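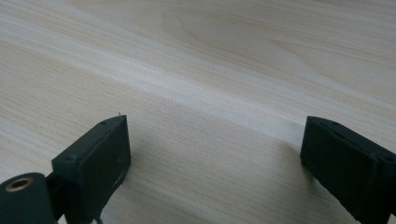 Hard wax oil is a blend of plant oils and waxes that soaks into the surface of wood and cures there. It does not form a thick film the way varnish does. Wutar Hard Wax Oil is sold in clear, matte and satin versions for indoor tables, desks and shelves. Matte is the usual choice for pale tops. Even a matte surface returns a bright band where light strikes it at a low angle, as on the light tabletop shown, and the grain lines look paler inside that band. The effect is normal and should not be mistaken for uneven coating. Check coverage from at least two directions before the oil sets.

Can I apply it over old varnish?
No. The oil must reach bare wood. Remove varnish, lacquer and paint completely, then sand to 120 grit and finish at 150. Sanding finer than 180 closes the surface and reduces uptake.

Does it work on laminate?
No. Laminate does not absorb oil. The product will stay tacky and must be wiped off with mineral spirits.

How many coats are needed?
Two thin coats. Wipe off all excess after 15 minutes. A third coat on a tabletop adds shine and very little protection.

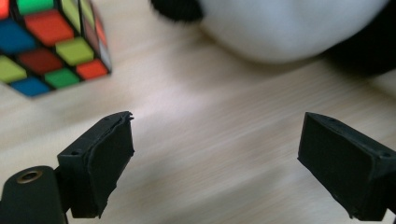
Allow 12 hours between coats at normal room temperature. In a cold or damp room, allow 24.

When can the table be used?
Light use is possible after two days. Full cure takes about 5 weeks. Until then, keep water, hot dishes and rubber feet off the surface.

How do I clean it?
Use a damp cloth and Onden soap, diluted as stated on the bottle. Do not use ammonia, bleach or scouring pads.

How do I repair a white ring?
Sand the spot lightly with the grain at 180 grit, apply a small amount of oil with a cloth, and buff dry. If the ring remains, refinish the whole top.

Which pad fits a buffing machine?
Polat 221, white. The red Lakura pad is too coarse for the final coat.

How do I dispose of used rags?
Oily rags can heat up and catch fire without a flame. Soak them in water, seal them in a metal can, and follow local waste rules.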